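Slide 4. Gauge pressure and volume

Gauge pressure is measured relative to the air outside. Move a sealed vessel from a warm hall to a cold yard in October and the reading drops, with no leak. 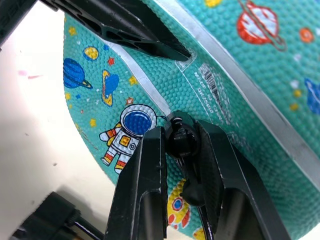 Work in absolute units before applying the gas law. Students of Larysa Bondarchuk's at Dolton lost most of their marks on this step. Pause for questions.

Slide 5. The Ladard data

2871 readings, logged by Matvii Shevchuk. We discarded 380 taken before the sensor had settled.
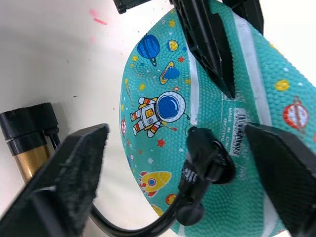 Remaining scatter follows room temperature. Don't go into the calibration here; Kam-wah Tang covers it after the break. If asked about fibre seals, refer to the Sydorenko report.

Slide 6. Bench layout

Keep the sensor away from windows. Skip if past 2:40.
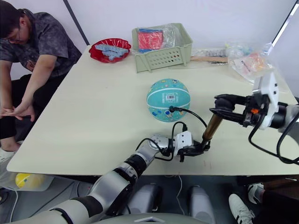

Table against a plain white wall, red bowl at the back.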